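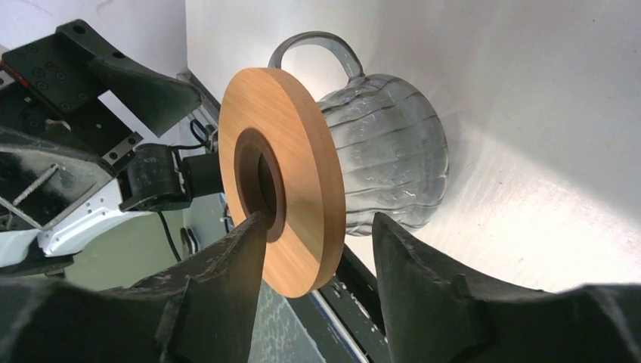
Drovlow adds wooden-collar dripper to Planurell coffee range

Drovlow has extended its Planurell range of filter coffee equipment with a glass dripper and separate wooden collar. The first production run is 2,000 units, with deliveries to stockists starting in May.

The collar is a flat ring with a central hole. It lifts off for cleaning and is sold separately as a spare. The glass cone is ribbed on the inside, which leaves channels for air between the glass and the paper. Collars are finished at the Ezeani workshop, where each one is checked for fit before packing.
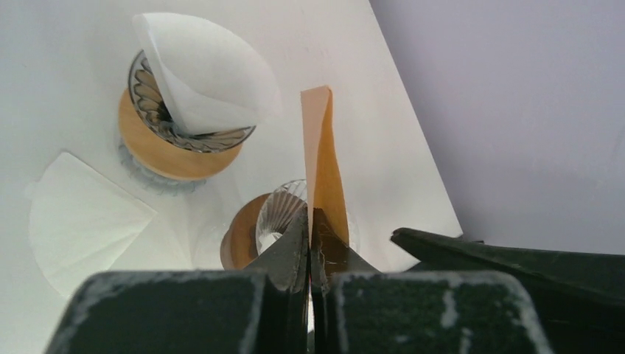 Planurell drippers with white paper filters.

Filters are supplied in packs of 110. Fold the paper along the seam, open it into a cone and seat it with the narrow end down before adding coffee.

Trade orders are handled by Bivudari. The minimum order is 18 units.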